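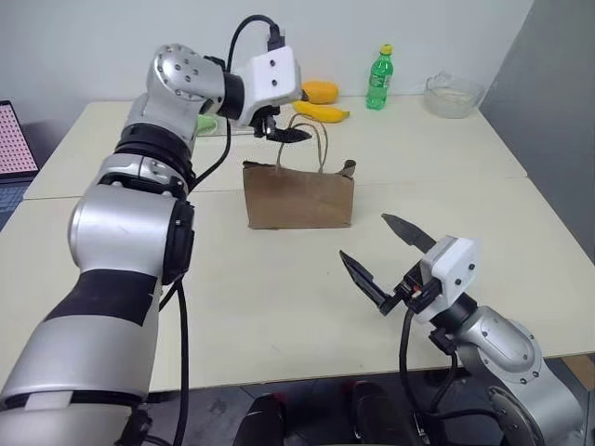 Two tabletops and the seam between them.

Jul 20, 2025

Slept badly and woke up at five with the word "chickpeas" in my head. I had forgotten to soak them. I went down in my socks, poured two bags into the big pot, covered them with water, and stood there watching as if they might start without me. Then I went back to bed and lay awake composing a speech in which I explained to my cousins why there was no hummus. It was a good speech. I'm almost sorry I won't get to give it.

Eight for dinner. It was six until the day before yesterday, when Elie Shboul called to ask if he could bring his parents, who are visiting and "don't eat much." I have met his father. The man once ate a whole tray of kibbeh at a christening while telling my mother about his digestion. I said of course, the more the merrier, and went to look for chairs.

The chairs were the easy part. The trouble with eight is the table. Mine seats five if nobody has elbows, so it has to be pushed up against another one, and no two tables in the history of this family have ever been the same height. My grandmother had three in a row at Easter, and the tablecloth went down the line like a road over hills. Whoever sat at a join had to choose which side to put the plate on. I always got the join. I was the youngest, and I was told it was an honor.

Fares Akl drove in last night. 1,522 miles, he says, and he says it a lot. He said it on the doorstep, he said it with his mouth full, and he said it to the man downstairs who had only asked him to move his car. He has also brought opinions. He thinks I should have the dinner outside. He thinks I should have it at seven and not at six. He thinks the lamb is too small. I asked what lamb he had brought and he told me how many miles he'd driven.

After breakfast I made the list. I'm copying it in here so that when I do this again, which I won't, I'll have it.

- lemons, more than I think
- parsley (flat, NOT the curly kind Marwan gets)
- bread
- ice
- something for Rostam, who is off dairy this month
- the good olives
- coffee

Fares read it over my shoulder and added "dessert??" in pen, with two question marks, as though he were marking a paper. Dessert is being handled by Marwan Chamoun. I said this calmly. We both thought about last January, when dessert was also being handled by Marwan and turned out to be a melon.

Went to Plistuletti for the bread. I was eleventh in line, or I felt like it. The woman ahead of me wanted to know which of the loaves was the most like the one she'd had on vacation, and she described the vacation first. I bought four flat ones and a round one and then, out of nerves, a bag of little hard sesame rings that I ate on the way home. I don't consider this part of the dinner and it won't be mentioned to anyone.

Ejigu next, for coffee. They've raised the price again and moved the grinder to where you can't see how long they run it. I asked for it fine. He asked how fine. I said like dust, and he gave me the look he gives people who say like dust. 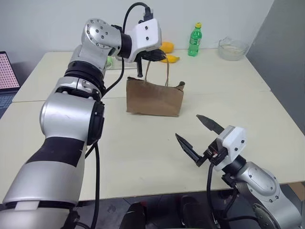 By the time I'd got everything up the stairs it was past eleven and the kitchen was already hot. Fares had been "helping," meaning he'd washed one knife and called his sister. He had also filled the sink with parsley and left it to float. My whole counter was wet. He said the parsley was resting.

Then the grape leaves. I had planned to make a hundred. My mother, over the phone, asked who I thought was coming, a family of birds, and by the end of the call I was making 300. You lay the leaf flat with the veins up, a small finger of rice and meat across the bottom, fold the sides in, roll it away from you, not tight. My mother says "not tight" in the voice other people use for fire safety. The first twenty or so looked like cigars someone had sat on. After that my hands got the idea and my head wandered off.

It wandered, as usual, to whether I like doing this. I complain from the minute I invite them. I've been complaining in this notebook since page one, I checked. There's an entry from four years ago that just says "never again, and buy a bigger pot." I bought the pot. So at least half of me was lying, and it was the half that had the credit card.

At one o'clock the oven quit. It's a Bavow, it came with the apartment, and it has two settings, off and sunburn. Now it had one. I turned the knob back and forth, I opened the door and closed it in a meaningful way, I read the part of the manual that lists the countries where it may be sold. Fares suggested hitting it. I said we were not going to hit it. He went out on the balcony to take a call and I hit it. Nothing. Then I noticed that the switch on the wall, the one behind the toaster, was off, and that the toaster had been pushed back to make room for the resting parsley.

I've decided not to bring this up with Fares until he's back home. It'll give me something to say at the holidays.

Rostam Zamani turned up at three, three hours early, with his own folding chair and a jar of pickled turnips the color of a bad idea. He is the only guest I've ever had who arrives early and is useful. He sat at the counter and rolled leaves with me and told me about his apartment search. His landlord is selling. Every place he sees has what the ads call a kitchen area, and he says the one yesterday was a microwave with a window. He told it well but he was rolling them very tight, and I didn't correct him. We can eat a few tight ones.

Marwan called at four to say he was bringing dessert. I said I knew. He said he was calling so that I wouldn't worry. I had not been worrying until then. I asked what it was and he said "you'll see," and I could hear a fruit stand behind him.

The tables were joined up at four thirty. Jad Hattar carried the second one over from next door on his head, which he had been asked not to do, and we set it against mine in the living room. A thumb's width of difference. I put folded cardboard under two of the legs, and then it was the same height but had a wobble, so I took the cardboard out and put down a cloth and then a second cloth and then a row of dishes along the join, the way my grandmother did. Jad said you couldn't tell. You can always tell. I put his plate there.

They came at six, at six twenty, and at ten to seven. Elie's mother kissed me and went straight into the kitchen to look in my pots. His father took the chair nearest the lamb. The chickpeas had been ready since two, they were perfect, and I'd like that written down somewhere. Rostam's turnips went first. Fares told everyone the number of miles, and Elie's father said he'd once flown 4,000 with a toothache, and that was the end of that for the evening. I could have hugged him.

What I want to keep, though, is a bit from after the meat. Someone had asked Elie's mother about the village and she was drawing it on the cloth with the handle of her fork, the road here, the well here, the aunt nobody spoke to over here. When she came to the join she just lifted the fork, set it down on the other table, and went on with the road. My grandmother's houses were on it too, as it happens. Same valley, a little farther down. Neither of us had known. She drew them in, close to Jad's elbow, and made him move.

Dessert was a melon. Two melons, in fairness. Marwan said last time people had seemed to want more.

It's after midnight now. Fares is asleep on the couch with his shoes on. Some of the grape leaves are left, I've packed them into the old Deltasa tub with the cracked lid and hidden it behind the milk where he won't look. The second table is still in the living room. Jad says he'll get it tomorrow. There's lemon on the cloth, and a fork line running across both halves that I don't think will wash out, and the big pot is soaking.

Must call my mother before she calls me. Need ice trays.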